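Origine du lotissement Vasudmont

Orkix
Bonjour, je cherche qui a vendu les premiers lots de Vasudmont. L'acte que je possède parle de 158 parcelles et d'une société Ahuja.
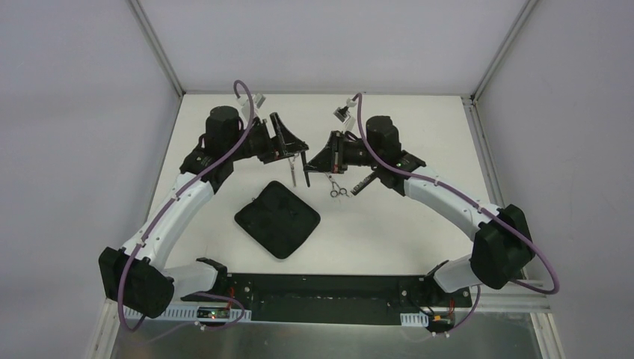
Le plan, par contre, porte le nom Provine — est-ce la même société ?

marais19
Non. Ahuja a acheté la terre, Provine a seulement tracé les rues.

Orkix
Je ne suis pas convaincu. Provine signe aussi 2 ventes en février.

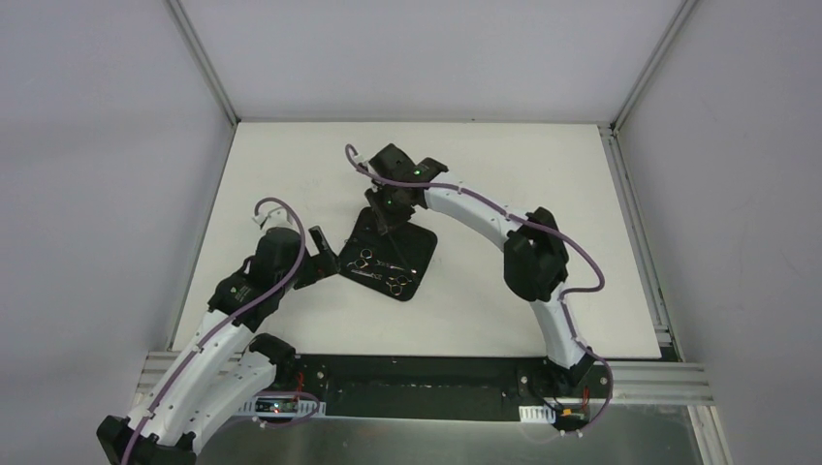
tuilier_b
Modérateur, rubrique Histoire locale

Provine pouvait signer par procuration. Il faut regarder le registre des hypothèques, pas le plan.

marais19
D'accord pour le registre, mais la procuration, je demande à la voir.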